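Two-Finger Gripper for Glass Bottles: Project Report
Charoen Bunnag and Waraporn Kaewmanee
Aug 18, 2021
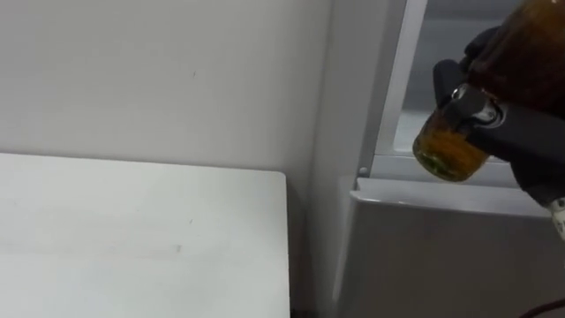 The goal of our project was to pick up a glass bottle, tilt it, and set it back down without dropping it or crushing anything. We did the work in the Flakstead shared workshop, where members can book a bench for up to 3 hours at a time. Our name for the control program is Skatis.

Glass was harder than the plastic bottles we practiced with in the spring. It is smooth and heavier, and a full bottle pulls on the fingers when it leans over. Our first grip closed to a fixed width, which worked on one bottle and slipped on the next. Waraporn rewrote that part so the fingers close until the motor current reaches a limit. We started with the limit at 248 mA and raised it in small steps to 600 mA. Past that the motor got too warm to leave on.

Charoen worked on the arm path. Lowering a tilted bottle toward a ledge is awkward, as the lowest point of the glass moves when the wrist turns. The program now stops above the surface, straightens the bottle, and then goes down slowly. Before this change we hit the ledge twice, once hard enough to loosen the wrist mount.

In the last test session we ran eight lifts with the new settings. Seven ended with the bottle standing. In the other one it turned in the fingers during the tilt, and we pressed the stop button and took it out by hand.

The cable still gets in the way when the wrist rotates fully. Next term we want to move it to the back of the forearm and try thinner rubber pads on the fingers. The parts list and the Skatis code are in the class folder.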